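**Ticket 1495: puck light, cyan only, will not change color**
Opened by: Raymonde Penner
Assigned: Selvaraj Mridha
Status: open, waiting on parts

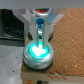 *Fig. 1. Puck light on its black ring base, lit cyan.*

**Reported problem**

Display cabinet lights, Griltard puck type, battery powered, press-top switch. One unit out of the set stays on cyan. Short press turns it off and on normally. Long press should step to the next color and does nothing. Remote has no effect on this unit. Other units on the same shelf respond to the remote at normal range.

**Log**

09:10 SM. Collected unit from Raymonde. Labeled it 173 to keep it apart from the spares. Fault confirmed on the bench: on/off works, color step does not.

09:25 SM. Replaced all three cells with new ones from stock. No change.

09:40 SM. Full reset per the Griltard sheet: cells out, hold the top down for ten seconds, refit cells, press once. Came back up in cyan.

10:05 SM. Tried two remotes. Both work on a spare at the same distance. Remote ruled out.

10:20 Irena Grabowska. Please check the ring is seated. On the last batch a crooked ring limited the travel of the top and a long press registered as a short one.

10:35 SM. Ring removed, wiped, refitted flat. Long press still ignored. Short press OK, 20 out of 20.

11:15 SM. Opened the housing. Contacts clean, no corrosion on the springs. Receiver has a cracked joint on one leg. That accounts for the remote. It does not account for the long press, which goes through the top switch.

11:50 SM. Reflowed the joint. Remote now turns the unit off and on. Color keys still ignored. Suspect the controller is stuck in single-color mode.

13:30 Sunil Mollah. Board revision? Farkley had the same symptom on the older boards and swapped them.

13:45 SM. Board is marked 188. Spares are a later revision.

**Current state**

- On/off: works, top and remote
- Color change: fails, top and remote
- Brightness: not tested

**Next steps**

- SM to order one replacement board from Krishnan, part 1789.
- Raymonde to use a spare in the cabinet until then. Pair it before mounting; the shelf blocks the receiver once the ring is stuck down.
- Irena to check the board revision on the remaining units.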